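Folix Frühstückscenter in Mintgrün: drei Geräte, ein Stecker

Kochen, Grillen und noch ein bisschen mehr auf einem einzigen Sockel, das verspricht Folix für 152 Euro. Ich war skeptisch und bin es nach 19 Tagen immer noch.
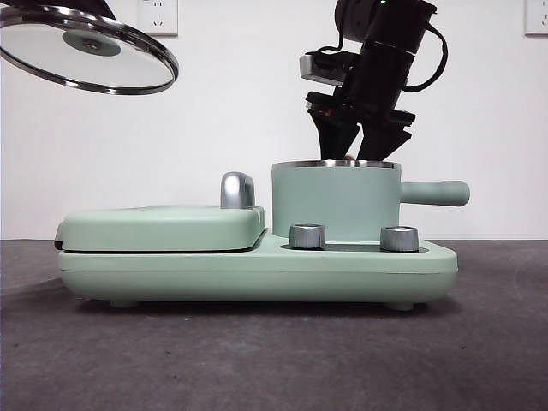
Zuerst das Gute: Die Farbe ist hübsch, die Ecken sind schön rund, und der kleine Topf mit Glasdeckel taugt für Eier oder eine Portion Haferbrei. Mehr passt nicht hinein. Wer zu zweit frühstückt, kocht zweimal.

Der Knopf am Deckel ist mit einer einzigen Schraube befestigt. Bei mir musste ich sie schon nach der ersten Woche nachziehen. Bei dem Preis finde ich das schwach.

Die Grillseite links braucht 15 Minuten, bis ein Käsetoast Farbe annimmt. Mein alter Sandwichmaker von Flemness war schneller und hat 40 Euro gekostet. Dazu kommt der Platzbedarf: Der Sockel ist so lang, dass neben ihm kaum noch ein Brettchen liegen kann. Ob man da wirklich Platz spart, wie auf dem Karton steht?

Für eine Ferienwohnung vielleicht. In meiner Küche bleibt er vorerst stehen, den Toast mache ich wieder in der Pfanne.

Drei von fünf Sternen, einer davon für die Farbe.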